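3.2 Snack placement and choice in shared break rooms

The survey was carried out in March at two office sites, Koteno and Mistgate. Each site has a single break room with free snacks and drinks, restocked every morning. We received 400 completed forms, 200 from each site. Staff were asked what they had taken that day, whether they had planned to take it before entering the room, and how long they had stayed.

Most respondents at Koteno said they had not planned their choice. At Mistgate, where the snacks are kept in a closed cupboard, planned choices were more common and visits were shorter. This agrees with Mirzaei and Dehghan, who found that people who can see packaged food from the doorway tend to take it even when they came in only for coffee.

Drinks followed a different pattern. Staff at both sites named the same drink on most days – often the one they also bought at home – and placement made little difference. We left 2 forms out of this part of the analysis as the drink question was blank.

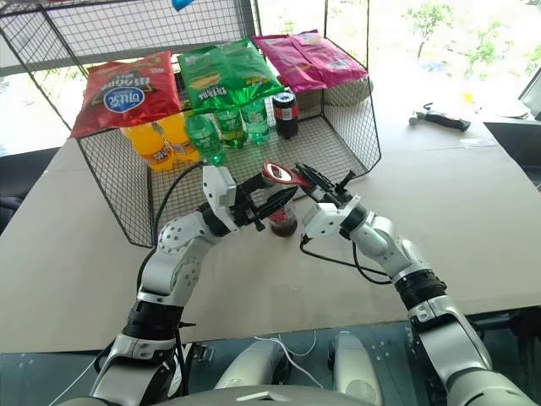

Figure 4. Chip bags resting across the rim of a wire mesh basket, with a cola bottle in front.

Time of day mattered more than we expected. Unplanned choices rose after lunch at Koteno and stayed flat at Mistgate. We did not ask about meals eaten earlier in the day, so hunger cannot be separated from habit in these results.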